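网球的去处

2013年9月12日
分类：家里的事 / 收纳（屡败）

我家有一个抽屉，专门放没有地方放的东西。抽屉满了以后，没有地方放的东西就没有地方放了，于是开始往地上走。走得最远的是网球。

先交代背景。我打网球，水平不用问，问就是每年一月重新开始打。Pramcombe这个地方冬天下午四点天就黑，偏偏我每年都挑一月下决心，办好卡，买好球，去两次，然后等春天。春天来了花粉也来了，再等夏天。夏天我确实打了，打得还挺勤，所以到了九月，家里的网球就比任何时候都多。

网球这种东西的麻烦在于它的包装。新球装在筒里，三个一筒，盖子一盖，整整齐齐，叫人误以为以后的日子也会这样。可是筒一旦打开，你打完一场，捡球的时候捡回来的从来不是三个。有时候两个，有时候五个，有一次我从Baditard球场回来，包里有七个球，其中一个上面用圆珠笔写着别人的姓名缩写。我把它放在门口，打算下次带去还，放了整个夏天。后来我大概是习惯了它在那儿，出门的时候会顺脚把它拨开。

所以筒子是装不回去的。筒子只适合没有用过的球和没有经历过事情的人。

我试过的办法如下，按羞耻程度从低到高。

最早是用洗衣服的网兜。网兜挂在门后面，每次关门，球就在门板上咚咚敲几下，像有个很有礼貌但是不肯走的客人。邻居没说什么，我自己先受不了了。

然后是鞋盒。鞋盒是方的，网球是圆的，这里面有一道我中学时没有学好的几何题。总之盖子永远差一点点盖不上，盖上了又会自己慢慢地鼓起来。半夜听见纸板“啪”的一声，你就知道它又赢了。

再后来是一只汤锅。这个我不想多说。汤锅是干净的，球也不算太脏，锅放在柜子最上层，本来大家相安无事。后来Tiina来吃饭，主动帮我拿锅煮面。Tiina Sjöberg是我在球场上认识的，反手比我好很多，为人也很体面，她把锅端下来看了一眼，又原样放了回去，问我有没有别的锅。我们后来吃的是三明治。

就是那天之后，我决定花钱解决问题。

花钱解决问题的地方叫Grewal，在主街拐角，卖水桶、晾衣架、灯泡、鸟食和一切你以为网上才买得到的东西。店里的陈列方法我研究过好几年，没有得出结论。比如说，垫在柜子里的防滑垫和生日蜡烛放在一起，拖把和圣诞贺卡放在一起，九月也放在一起。收纳用品在最里面靠墙的位置，要侧着身子才能走过去，走过去之后你会有一点到达的感觉，于是总想买点什么再出来。

我在那面墙跟前站了很久。收纳用品是一种很会说话的商品。藤编的说，你可以成为一个周末烤面包的人。铁丝的说，你可以成为一个家里有水泥墙的人。带盖子带轮子的大塑料箱说，你可以把所有这些都推到床底下，再也不用见面。我对最后一种很动心，但是床底下已经有一个了，里面是什么我不记得。

最后拿的是Naltus出的一种透明的、软的、可以折起来的东西。我用“东西”这个词，是因为我到现在也不知道该叫它什么。吊牌正面写的是“箱”，背面的说明写的是“袋”，收银小票上打出来的是一串数字和“杂项”。立起来的时候它像箱子，一松懈下来它就是袋子。家里人各叫各的，妹妹打电话来，我说我买了个箱子装球，她看了我发的照片，说你那个袋子还挺大。我们为这个争了几分钟，长途。

为什么选透明的，理由我当时想得非常充分：看得见里面有什么，就不会忘；不会忘，就会去打球。这是我对自己最了解也最不了解的一件事。汤锅里的球我看不见，但是没有一天忘记过，因为每次想煮汤都得想起来。透明的呢，放在那儿三天，眼睛就学会了从它身上滑过去，跟看窗玻璃一样。

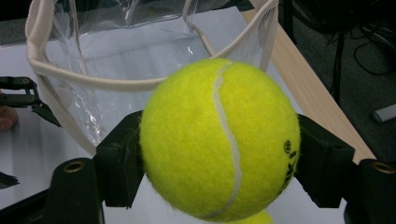 说到球，我顺便讲讲挑球的事，因为买了容器回来的第一件工作并不是往里装，是决定谁有资格进去。凡是看过一本收纳书的人都知道这个步骤。我看过两本，第二本是忘了看过第一本才买的。书上说要把所有同类物品集中到一个平面上，一件一件拿在手里，问自己一个问题。具体是什么问题两本书说法不同，大意都是让你跟东西谈心。

我把球拿起来，没有谈出什么。新球和旧球的区别其实很好认，新的毛是蓬的，颜色亮得有点不讲道理，放在什么颜色旁边都不搭。旧的毛有两种命运，要么磨秃了，滑溜溜的像个煮老了的蛋，要么炸开来，灰扑扑的一圈，像刚跟人吵完架。商标倒是很公平，新旧都会磨，先磨掉一半，剩下几个字母歪在弯过去的那一面，叫人猜。

判断一个球还能不能打，最专业的办法是从肩膀的高度松手，看它弹到哪里。我在厨房里做了这个试验。楼下的Vratislav Bednárik先生上来敲门的时候，我手里正拿着第四个球，所以没法说不是我。

Bednárik先生退休以前修钢琴，耳朵好，说话慢。他站在门口听我解释了一遍，点点头，说：“那么前三个里面，第二个已经不行了。”

我以为他在讽刺我。他说不是的，声音不一样，第二个落地的时候闷。我把第二个找出来捏了捏，果然是软的。然后他就进来了，坐在厨房的凳子上，我一个一个地松手，他一个一个地说行，或者不行，或者“再来一次”。有一个球他听了三遍，最后说：“这个球有心事。”我给它单独放在窗台上。

所以说，收纳书里讲的谈心是有道理的，只不过得有人会听。

那天的结论是，合格的球远比我以为的少。我原来一直觉得自己家里有一大堆球，走路踢到，开门滚出来，找遥控器找到的也是球，照这个阵势，开一家球场都够了。其实大部分是不能打的，它们在家里唯一的工作就是被我踢到。我做了点算术，又马上停下来了，因为顺着这个思路会算到球拍、跑鞋和那台放在过道里的健身单车，健身单车现在挂着两件外套和一把伞。

不合格的球怎么办，网上有各种建议。剖开一道口子，套在椅子腿上，拖椅子就没有声音。这条我觉得Bednárik先生会赞成，可是剖网球比看上去难得多，我用的是切面包的刀，面包刀现在切面包也不行了。还可以放进烘干机里跟羽绒服一起转，说是能把羽绒打松。我没有羽绒服要洗，为了用掉两个网球去弄脏一件羽绒服，这种事我差一点就做了。还可以给狗。我没有狗。走到这一步，人是很容易去养一条狗的，我建议到这里先喝口水。

后来是Tiina拿走了一批，她说学校里的小孩子练接球不讲究弹性，越不弹越好，弹得太高他们会哭。我问她要不要那个写着缩写的，她看了一眼，说认识这个人，这人搬走了。于是这个球正式成为我的，我还挺感动，过后发现它也是软的。

说回箱子（袋子）。

打开包装的过程值得记一笔。它折起来的时候是薄薄一片，大小跟一本画册差不多，外面扣着一圈纸。说明书有图，共三步：取出，展开，使用。我在第二步停留了整个晚上。展开是能展开的，问题在于折过的塑料有记忆，它记得自己在仓库里被压着的每一天。你把左边的角抻直，右边就矮下去，把右边提起来，前面的面就往里凹，好像刚听到了一个坏消息。

我按照网上的方法，用吹风机远远地吹。网上写“低温、保持距离、耐心”。低温我做到了，保持距离我也做到了，第三项不提。吹完以后，塑料上的折痕浅了一些，但上沿那一圈包边开始有自己的想法。包边是浅色的，缝在边上，四个竖着的角上也有，按道理说整个东西就靠它撑着。现在它撑是撑着，只是撑出来的形状，在几何上我叫不出名字。

我拍了照片发给Tiina，问她看着像不像方的。她回了一个字：“哪个方？”芬兰人学中文学到这个地步，我做老师的要负责任。（对，我拿中文课跟她换反手课。目前来看她进步得比我快。）

顺便说价钱。38镑。我知道。我在收银台前也听见自己心里有个声音说“三十八”，但是手已经把卡递出去了。三十八镑在同一家店里可以买到一个木头凳子，凳子能坐，能站上去换灯泡，必要的时候也可以把球放在上面，虽然会滚下来。三十八镑如果买新球，能买到好几筒，而新球自带筒子，筒子就是收纳。这个逻辑我是在回家的路上想通的，走到了桥上，再回头就要多走一个来回，我就没有回头。

吊牌上还写了一句话，说可以反复折叠2000次。我对这个数字想了很久。谁会把一个箱子折叠两千次？每天折一次，要折五年多，这个人在这五年里早上把球倒出来，把箱子折好，晚上再打开，把球放回去，风雨无阻。有这种毅力的人不需要买收纳箱，他早就进温布尔登了。到目前为止我折过它一次，是为了看看还能不能塞回那一圈纸里面。不能。

现在讲讲放在哪儿。这是收纳里面最不受重视的一环，大家都讲装什么、怎么装，不讲装完了往哪儿搁。容器本身也是一件东西，而且比它要收的那些东西都大。这个道理我在搬家的时候就应该学会了，那次我有8个箱子里面装的是别的箱子。

试过的位置有：

门口。优点是出门就能拿球。缺点是门口本来放鞋，球和鞋各让一步，结果是人过不去。

书架顶上。透明的软东西放在高处，从下面看，球好像浮在半空，晚上开灯有点像标本馆。我不讨厌，但来送包裹的人往里看了一眼，把包裹放下就走了，没让我签字。

健身单车的座位上。形状不合，而且那样外套没地方挂。

浴室。别问。

最后搬到了桌上。桌面是浅色木头的，我在上面铺了一大块白的，本来是准备做别的用的，铺上以后忽然觉得很清爽，什么东西放上去都像正在被认真对待。把它往白的上面一立，连歪着的那一圈边也显得有几分设计感，好像有个丹麦人为它开过会。球放进去两个，我退后几步看，觉得这三十八镑总算花出了一点眉目。

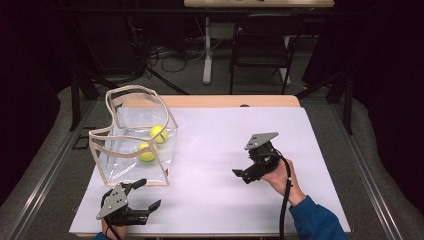
桌上的新家，上沿怎么也抻不直。里面两个球。

两个球装一整个箱子，显得有点空旷，这个我承认。但是我查了一下，空旷是现在流行的。第二本收纳书里专门有一章讲“留白”，说一个容器装到七成就该收手，剩下三成给空气和未来。照这个比例，我留给未来的可不止三成。未来应该满意。

再说，装满了也有装满的问题。我试过把合格的球统统放进去，软壁的东西就开始往外鼓，肚子出来了，腰没有了，整个往一边靠，跟我十二月的情形差不多。拿走几个，又好看了。于是现在的状况是：一部分球住在箱子里，姿态很好，适合拍照；其余的球仍然在抽屉和地上，过着从前的生活。我不觉得这算失败，博物馆也不是把所有藏品都摆出来的。

上星期打球的朋友们来家里坐了坐，每个人都注意到了桌上的箱子，反应非常一致，先说“这个好”，然后伸手去把上沿抻直，然后它弹回来。四个人试了四次。我在旁边什么也不说，这种时候就觉得自己像主人。其中有一位坚持认为问题出在底部，把整个翻过来按了按，按完以后底部也不平了，他说要给它时间。他是做会计的，我相信他懂得什么叫给时间。

Bednárik先生也上来看过。他不抻，他用指节轻轻弹了弹侧面，听了听，说塑料偏硬，天冷了可能会更硬。又问窗台上那个球怎么样了。我说还在。他走过去拿起来，在手里转了转，看那条白缝怎么绕过来又绕过去。他说他年轻的时候以为网球的缝是一圈，跟腰带一样，修了半辈子琴才有一天闲下来仔细看，发现是一条线自己拐来拐去接上了自己。我说我也一直以为是两条。我们两个站在窗边看那个球看了一会儿，外面下雨了，就又坐下喝茶。

这里插一句关于气味。新球开筒的时候那股味道，有人喜欢有人受不了，我属于喜欢的，喜欢到会提前开筒。筒里是加了压的，开了就泄，泄了球就慢慢软下去，所以提前开筒等于提前把球弄旧。这个我懂。每年一月我还是把当年的新球一口气全开了，闻完，打两次，放下。家里那么多软球是怎么来的，写到这里我自己也清楚了。真正要收纳的可能是我的手。

有读者上次留言问，为什么不买那种卖给球场用的铁丝球筐，一提就能捡球，腿翻下来还能站着。问得好。我在网上看过，有一款要下单才显示运费，我点进去，在第842个商品评价底下看到有人写“比想象中大”，就退出来了。我对“比想象中大”这四个字加一个字很有经验，浴室里有一张垫子就是这么来的，它现在有一部分在走廊里。

也有读者问收纳箱后来有没有促进我去打球。有的。星期几不说了，反正我去了，走到Baditard球场门口，换好鞋，打开包，发现没有带球。球在桌上，在箱子里，摆得很好，我出门前还专门看了它们一眼，觉得真整齐，舍不得动。

Tiina带了球。她的球装在一个超市的塑料袋里，袋子的提手打了个结，据她说用了四年。我们打了一盘，我输了，具体比分不记录在这个博客上。散场的时候照例满地捡，她捡她的，我捡我的，我明明没有带球去，回到家从包里倒出来三个。

其中一个上面有圆珠笔写的字，写的是另外一个人的缩写。我先放在门口了。

补几条给真打算买的人：

买之前在店里当场展开看看，店员会有意见，让他有。

吹风机可以用，别对着一个角吹。我那个矮下去的角就是对着吹出来的，前面没好意思写。

说明上没提怎么擦灰。我用的是微湿的布，擦完有水印，再用干布，干布又掉毛，网球也掉毛，两种毛颜色不同，隔着透明的面看得很清楚。

Grewal的退货期是多久我没有问，小票找不到了。应该在那个抽屉里。

下一篇写床底下那个大箱子，如果我把它拉得出来的话。轮子有一个卡住了。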